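Packaging 249
Unit 3: Die-Cut Cartons, From Flat Blank to Closed Box
Handout for Monday section
Instructor: Letay Gebru
Lab: Fiona Haldane

Read this before lab. Bring a steel ruler, a pencil and your bone folder. Blanks are handed out at the door, one per person, with a second available if you ruin the first.

Terms used in this unit

Blank. The whole carton as one flat sheet after cutting and before folding or gluing. Some shops say "template" for the same thing. In this course a template is the drawing and a blank is the sheet, but you will hear both.

Panel. Any part of the blank that becomes a wall, floor or lid of the finished box.

Flap. A smaller part hinged to a panel. Flaps close the ends, stiffen the corners or hold glue.

Tab and slot. A tab is a shaped tongue on the edge of a flap. It goes into a slot, which is cut through the board. A notch is open on one side. Do not mix up slots and notches on your drawings. Several people did last week.

Score. A crease pressed into the board so it folds in a straight line. A score does not cut through the surface. A perforation does.

Grain. The direction most of the fibers run. Paperboard folds more cleanly along the grain than across it. In corrugated board, look at the direction of the flutes instead.

Two families of carton

Most of the cartons we handle this term are either glued or self-locking. A glued carton has a long seam flap that is fixed to the opposite panel at the plant. It ships flat as a sleeve and is opened up at packing. A self-locking carton has no glue. It ships as a completely flat sheet and everything is held by tabs and friction. Self-locking cartons take longer to put up by hand, but they can be opened again and flattened without tearing.

The Livine mailer in the sample drawer is self-locking. The Dalgleish tea carton is glued. Take both apart and compare the corners before you start on problem 2.

Reading a blank

Start with the largest rectangle. On most simple trays and mailers that is the base, and the walls hinge off its sides. The lid, if there is one, hinges off the back wall. Mark the base in pencil with a B.

Next, find the walls and trace each score with your fingertip. If you cannot feel a score, hold the sheet at a low angle to the light. Mark the walls 1 to 4, going clockwise from the front.

What is left over is flaps. For each one, ask what it touches when the box is closed. A flap that touches nothing is usually a dust flap and folds in first. A flap with a tab has a matching slot somewhere else on the sheet, and you should find that slot before folding anything.

The outline of an unfolded box is often hard to read the first time. The one below is an orange-yellow cardboard blank lying open on a white tabletop. Its flaps and notched tabs stick out unevenly, so the edge makes a jagged sort of cross. Practice finding the rectangles inside an outline like this before you look at the fold lines.

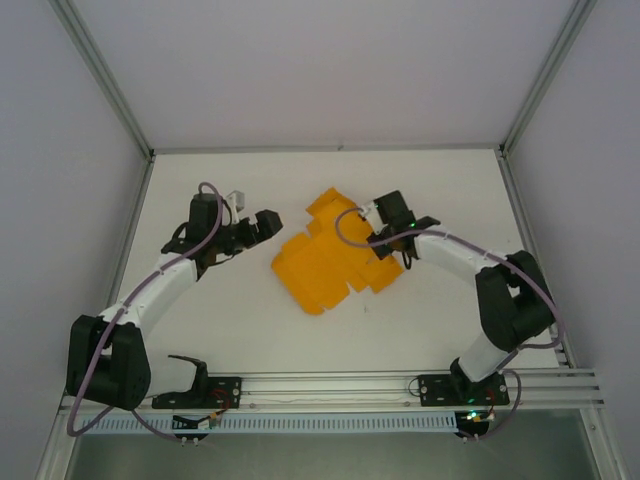

Folding order

1. Pre-fold every score to 90 degrees and let it relax. Work on a clean, flat table.
2. Fold the side walls up.
3. Fold the corner flaps in against the side walls.
4. Bring up the front and back walls and trap the corner flaps behind them.
5. Seat the tabs. Push from the root of the tab, never from the tip, or it will buckle.
6. Fold the dust flaps, then close the lid.

If a wall leans outward after step 4, a corner flap is on the wrong side of it. Open the box back to step 2. Forcing it will split the score.

Problems for lab

1. Draw your blank at half scale. Solid line for cuts, dashed line for scores. Label every part.
2. For the Livine and Dalgleish samples, list the parts that one has and the other lacks.
3. Measure the base and wall height of your box and work out the inside volume. Allow for board thickness on all sides.
4. Blank no. 1615 in the drawer has one slot in the wrong place. Find it and say which fold it prevents.

Drawings go in the tray outside room 2386. Uwe Stüber is covering the Monday lab while Fiona is away, so send questions about measuring to him.

Reading for next time: Pennington and Geddes, the chapter on board grades, up to the section on moisture.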